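Station Guide: Two-Arm Bag Handling Table
Section 3. Working a Shift at the Station

3.1 Who this section is for

This section is for people on the packing floor at Brilley who prepared and checked bags by hand and are now assigned to the two-arm station. You do not need programming experience. Changes to the arm programs go through Chenxi Lei in process support.

3.2 What changes in your job

Before the station was added, one operator picked up each bag, opened the straps, checked the attached toy and passed the bag on. The arms now do the gripping and holding. Your work moves to placing bags, watching the cycle, judging the result and dealing with bags the arms can't manage.

Your rate is no longer counted by bags touched. The shift record shows bags passed, bags set aside and stops. A stop you call does not count against you.

3.3 Before the first bag

1. Check the floor tape. Red tape marks the position of the base. If a strip has lifted, report it before you start.
2. Check that the two table panels are pushed together with no step between them.
3. Look along both arm cables. They should hang free and stay clear of the table edge.
4. Confirm that the stop button is within your reach from where you will stand.
5. Sign in at the Meng terminal and choose the bag type on your work card.

Caution: Do not reach over the table while the status light is green, even if the arms are still. A paused arm can restart.

3.4 Placing a bag

1. Set the bag down on the table within reach of both grippers.
2. Spread the loose straps so that none is trapped under the bag.
3. Pull the toy clear of the bag. Leave its loop attached.
4. Step back behind the operator line and press Start.
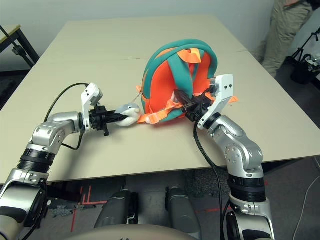 Figure 3-1. Left gripper on the plush toy, right gripper on an orange strap.

Note: If a gripper closes on nothing, it opens and tries again, up to 2 times. After that the station stops and waits for you. Move the bag a little and press Start.

3.5 Mixed items

Some orders put a second item on the table with the bag. These came in with the Broviditz work and take more attention from the operator.

1. Place the bag toward the back of the table.
2. Place the second item in front of it, between the grippers.
3. Select Mixed on the terminal.
4. Stay at the station for the whole cycle. 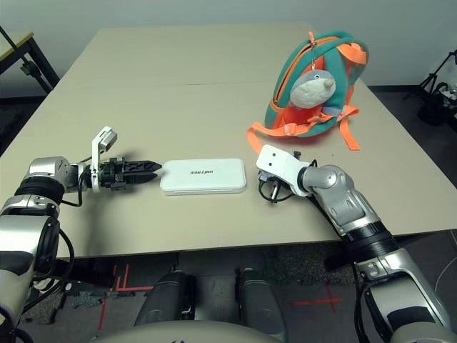
Sorting items by hand took very little thought, and several operators have said the mixed cycle feels slow by comparison. Allow for this when you plan your shift, and do not try to save time by handing items to the grippers. Leave space on both sides of the second item. With a flat case such as the white one marked "unitree", the fingers come in low over the table, and a strap lying too close can be picked up with the case. The orange strap running forward from the backpack is the kind of thing to look for before you press Start. Items heavier than 700 grams stay with manual packing.

3.6 Holding from both sides

For front checks, the arms hold the bag from the left and the right. The operator looks at the bag while it is held and enters Pass or Set Aside at the terminal.
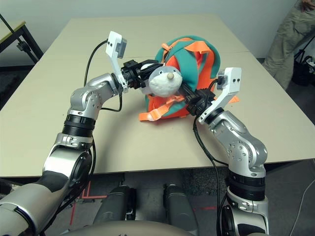
Figure 3-2. Both grippers at the bag, one on each side.

1. Wait for the terminal to show Hold.
2. Look at the toy, the front panel and the trim from your standing position.
3. Enter the result within 30 seconds. If you do not, the arms release the bag and the cycle is logged as a stop.

Caution: Keep hands and sleeves away from the grippers during Hold. If a strap is caught, use the stop button first and free the strap after the light turns red.

3.7 Judging the result

The station records position and grip. It does not judge whether a bag is fit to ship.
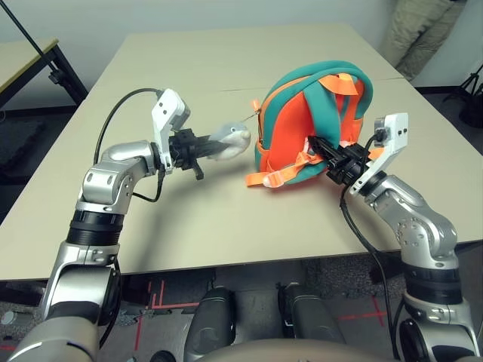
Operators who did this work by hand are the best people to make that call, and the rotation at Estdale was changed so that each shift has one of them at the table. Compare the bag with the sample on the shelf and use the same limits as before. Small parts are easy to miss when both arms are in the way. Check the zipper pull next to the toy's snout, and the white buckle on the loose webbing by the base of the bag. If you can't see a part clearly, wait until the arms have released the bag and the light is red, then turn it by hand.

3.8 Rotation and breaks

Stay at the station for no more than 3 hours before changing to another job. Watching is tiring in a different way from lifting. Tell your lead if you need to change sooner.

At handover, tell the next operator which bag type is loaded, how many bags were set aside and the reason for any stop. Sign out before you leave the operator line.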